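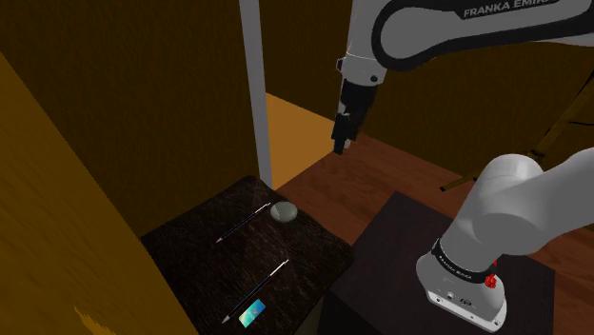 My packing bench at Stisten has been half robot for a year now, and I get asked all the time (mostly by my sister) what's left for me to do. Plenty! The arm does the reaching and I do the fussing, and most of the fussing is about what's lying on the table. Two pencils, a little gray stone and a card don't sound like much of a morning's work, but pencils set down on a slant like that take more thought than you'd guess, especially when there's a card lying partly over the end of one of them. So these are my bench tips, picked up mostly by doing it wrong first. We pack small craft and desk sets for shops in Penville and Bramwell, so if you handle little odds and ends next to a machine, some of it should carry over.

## Setting things out

**Leave finger room.** A gripper comes down from the top with two fingers, and both of them have to fit somewhere. I use my own thumb and first finger as a test. If I can't pinch the thing without bumping its neighbor, I slide it over.

**Cards are the worst.** Flat, thin, slippery, nothing to grab. On our old layout the arm would miss one, try again, miss again, and then stop and wait for me like a dog at a door. Now I stand the cards in a slotted block for the real runs. Mine is scrap wood with saw cuts in it, and I made it on my lunch break.

**Don't stack unless stacking is the job.** If a card is sitting on a pencil and you want the pencil, move the card first. I know, I know. You'd be amazed how often I've skipped that at 3 p.m.

**Dark on dark is trouble.** Dark blue pencils on a nearly black table are hard on my eyes, never mind the machine's. A sheet of plain light shelf liner fixes it for most things. Tape the corners down flat, and change it when it gets grubby.

## Keeping the bench nice

- Wipe the tabletop with a barely damp cloth before the shift. Ours has a grain to it, and pencil dust settles right in.
- Pick one spot for your coffee, off the bench, and keep it there forever.
- Sharpen pencils somewhere else. Shavings travel.
- Do the gripper fingers too, but only with the arm powered down and locked out the way your shop does it. A dry lint-free cloth is plenty. Skip the spray cleaner, I once left a film that made everything slide for half a day.
- Long hair up, lanyard off, sleeves buttoned.

## What changed for us

I used to fill 200 boxes on a good shift, all by hand, and go home with a shoulder that clicked. These days the arm does the repeat lifting and I check, restock, and sort out the weird ones. The shoulder is so much better! I do miss the rhythm, though. Hand packing let you chat the whole time, and now Sosina Feyisa and I work farther apart and sort of holler at each other between runs.

The part I didn't expect was the paperwork. Every stop gets a line in the log, and at first I wrote stuff like "stuck again," which helped no one. Sosina got me writing which item, where it was lying, and what I did about it. It takes a minute more, and after 35 entries we could see that most of our stops were cards, which is how the slotted block came along.

Also, ask for training on your paid time. When the arm arrived in May we were handed a binder and a 15 minute talk, and that was it. A few of us asked for more and got a proper afternoon at the Brindness site, where I finally learned how to restart after a stop without calling someone over. If you've been nodding along and hoping, please speak up. I nodded for weeks.

## Small stones, since two people asked

Smooth rounded ones roll and squirt out of the fingers. I set mine on a scrap of felt with the long side facing the same way every time. Cheap craft felt works fine (mine came in a pack of 100 squares, so I'm set for life), but cut it bigger than the stone or it ends up getting picked up too.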